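Hanging your tools up: what I learned from a robot

By Annick Roussel
September 1, 2023

My pegboard and I have been at odds for years. I love the look of one, all those tools in their places, and yet by the end of any job at my house half of them are lying on the bench and the other half are in the caddy, blade down, on top of the sandpaper. So when my old neighbour Solène Lefèvre told me over supper in August that her team at Grandine had been teaching a robot to put decorating tools away on hooks, I'm afraid I let my pudding go cold and asked her far too many questions.

I'll keep the research part short, as most of you come here for paint and shelves. The robot learns by copying. A person guides it through the job many times over, taking a tool out of a caddy, carrying it to the board and hanging it up, and the computer looks for the pattern in all of that. What Solène's group wanted to find out was where the camera ought to go. They tried a version that only had the view from the head, looking at the whole table, and then a version that had a little camera at the wrist as well. Each version had 148 goes. With the head camera alone the robot got the tool on to its hook 65 times, and most of the misses came in the last 10 centimetres, when the hand was already in front of the board. With the wrist camera added, those last few centimetres were where it improved most (Solène has promised me the full write-up when it's ready, and I shall be pestering her for it). 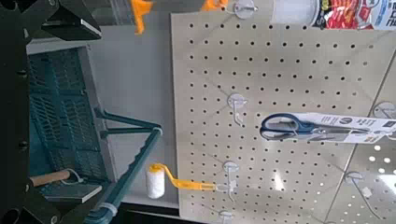
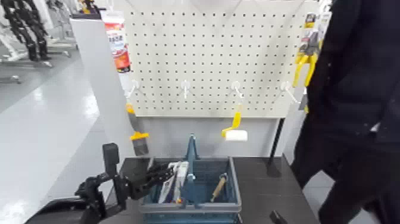
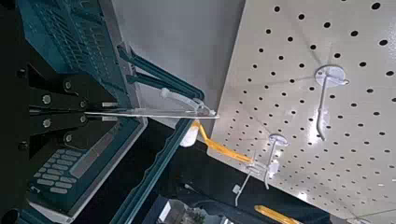 Keeping a board tidy at home is mostly about those same last few centimetres, I've decided, and I have been rearranging mine ever since that supper. We all know more or less where the scraper goes. What stops us is the fiddly bit at the end, finding a small hole in a handle and getting it over a small prong while the other hand is holding a tin of emulsion! On the board in the wider view, the scraper and the little roller have a free hook between them, and I copied that straight away. Your hand needs room to come in from the side, and so does your eye. If two tools are close enough to clink, move one of them along.

Choose a hook you can see. The white plastic ones have a round base, and it gives you something to aim for in a dim garage. My old wire ones vanish against the board, and I've since put a dab of bright nail varnish on the end of each. It looks silly and works beautifully. Do let it dry overnight before you hang anything on it, or you'll be picking varnish out of your handles, as I was.

Hang the awkward ones first. A roller wants to swing, and its weight is all at one end, so give it a hook low down on the board and well out to one side, where the sleeve can stick out past the edge if it needs to. Mine is now the first thing I put away after painting (washed and spun, please) and everything else gets fitted in around it. Solène tells me rollers were the hardest thing for the robot too, because the frame turns in the grip on the way over. Her colleague Mathis Guillot found that picking it up nearer to the bend helped, and I can report that it helps a person as well. Hold it by the far end of the handle and you'll chase that hook all evening.

Put the caddy under the board. I used to leave mine on the other side of the bench and walk back and forth, and naturally I'd stop walking after the third tool. Standing directly beneath, it's one short lift for each. Stand things upright in it if you can, with all the handles up, and keep packets in one half and loose tools in the other. A caddy with a handle up the middle does the dividing for you.

Practise the way you'd like to carry on. This is the part of the research that has stayed with me the most. When the people showing the robot were hurried and each did it their own way, it learned a muddle. Once they had agreed on one route, out of the caddy, up, across and down on to the hook, it needed far fewer lessons. I tried the same on my grandson, with 6 tools and a biscuit at the end, and he now hangs up the scissors more reliably than I do.

One word of caution. Solène was very firm that her results are for one board, one set of hooks and a small handful of tools, and that she wouldn't like to say how the robot would get on in a shed like mine, with a bare bulb and spiders. They'll be trying different lighting next, as a shiny board gives the cameras trouble. If glare bothers you too, shift the lamp to one side of the board before you think of repainting the thing.

Huguette Leclerc wrote in to ask whether magnetic strips are better than hooks for scrapers. I use one for filling knives and like it very much, but keep it well above the reach of small hands. And Zerrin Akbulut, your question about loosening a seized roller cage will be answered next time, once mine has finished soaking.

Contact Annick | © 2023 Annick Roussel, all rights reserved | Back to top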